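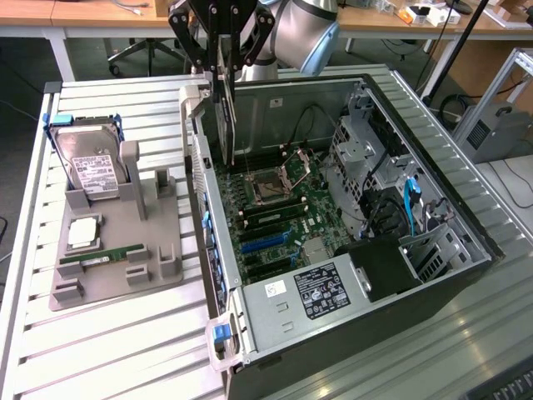

4. Moving an old desktop computer into the Ferport cabinet

By the Kirkach support desk
1/29/19

This section is for owners who already have a working desktop tower and want to place it in the Ferport under-stair cabinet. If you bought the cabinet together with a computer, please go to section 5.

4.1 Before you start

The cabinet has a depth of 46 cm inside. Measure your tower with the cables plugged in, not without them. Many customers measure only the metal case, and then the door does not close. You must also leave 15 cm of free space behind the case for the air.

Note: The older cabinet, sold under the name Trukel, has no opening at the back. It is not suitable for a computer.

4.2 Preparing the computer

1. Save your work and shut down the computer in the normal way. Sleep mode is not enough.
2. Switch off the power at the wall and pull out the plug.
3. Take a photo of the cables at the back, or mark every cable with a piece of coloured tape.
4. Remove the cables one after another. Do not pull on the wire, hold the plug.
5. If you wish to clean the inside, lay the tower on its side on a firm table and take off the side panel.
6. Remove the dust with a soft dry brush. Hold the fan blades with one finger so that they do not spin.
7. Put the side panel back before you carry the tower.

Caution: Touch a bare metal part of the case before you touch any card or memory module. Do not work on carpet.

4.3 Fitting the shelf

1. Choose the lower position for the shelf. The upper position is for a printer only.
2. Push the 2 long pins into the left side and the short pins into the right side.
3. Lay the shelf on the pins, with the rubber strip to the front.
4. Press on every corner. If the shelf rocks, one pin is not fully in.

Note: Spare pins can be ordered from Mokoena with part number 267. Pins with another grey colour are from the old series and are too thin.

4.4 Placing the computer

1. Bring the power cable through the round hole first, then the screen cable.
2. Slide the tower in slowly, standing upright, with its front to the door.
3. Connect the cables again with the help of your photo or your tape.
4. Start the computer with the door open. Let it run for one hour and feel the air at the back with your hand. If it is very hot, move the tower forward.

Caution: Never put paper or cloth on top of the tower. Keep the door open when the computer does heavy work, for example with games or video.

Clean the air filter of the cabinet every year in April. For the washing of the filter, see section 7.

Subscribe to our newsletter for new manuals and spare part offers. You can unsubscribe at any time.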